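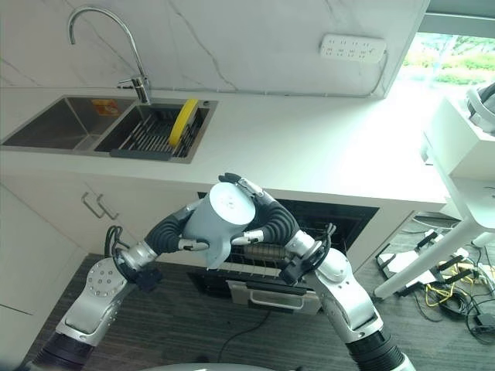 Figure 3. Sink and oven zone of the Zudau kitchen.

3.2 Provisional placement around the sink and oven

Provisional placement, as the term is used in this paper, is the setting down of an item at a location that is neither its storage location nor its place of use. Earlier work on domestic layout has treated such placement as disorder and measured it by the area of counter it covers. Our coding separates the surface on which an item rests from the period for which it rests there, and the two measures often disagree. The Zudau kitchen (Figure 3) illustrates the problem. The sink is a double one, with a larger left basin that is empty and a right basin that holds a dark gray drying rack, so that draining takes place below the level of the countertop and takes no counter area at all. A round yellow item stands upright against the tines of the rack. Under the area measure this item would score zero. Under ours it is coded as placed, surface type "basin," with the clock running until it is moved.

The oven was handled in the same way. With the door folded down and the wire rack slid partially outward, the oven offers two additional horizontal surfaces near the sink, and items that have no connection with baking may come to rest on either of them. In Figure 3 a dark ribbed cylindrical object rests on the rack, and a gray cylindrical cup is being held in front of the open cavity. We coded the first as placed, surface type "rack." The cup was coded as in hand and received no surface code. Coders were told not to infer a destination for items in hand, and this rule removed most of the early disagreements in the set.

Each of the four study kitchens – Zudau, Ovura, Quansah and Skarkamon – was coded over 40 sessions. A session began when the first item was touched and ended when no item had been moved for 200 seconds. Coding was carried out by Bartosz Krawczyk, and a subset of 26 sessions was coded a second time by Sinéad Mac Giolla, working from the written protocol alone. Differences were settled by discussion and the protocol was amended twice, both times in April. The first amendment concerned lids placed on top of the vessels they belong to, which are now coded as part of the vessel. The second concerned open doors. A folded-down oven door is coded as a surface only while it is fully open, and a partly open door is ignored.

Two features of the fixed layout affected how surfaces were defined. The first is the faucet. In Zudau it rises from the counter behind the divider between the basins and its spout curves to the left, and we therefore assigned the divider to the left basin for coding purposes. Items balanced on the divider are rare, but they occurred in Ovura as well, where the same assignment was applied. The second is the supply of power. A white multi-socket strip is mounted high on the Zudau backsplash, toward the right, with its cable running down along the edge of the wall. The counter beneath it was treated as a separate segment in all four kitchens, on the assumption that plugged-in appliances would compete with provisional items for the same area.

Appliances that remained in one position for a full session were excluded from the count, as were cloths and sponges. Dish racks were treated as furniture when empty and as surfaces when loaded. This last rule is open to objection. A rack that is emptied and refilled within one session changes category twice, and the duration measure for the basin must then be computed in separate intervals. We kept the rule for consistency with the treatment of the oven rack, and Section 4.1 reports the basin results both with and without it.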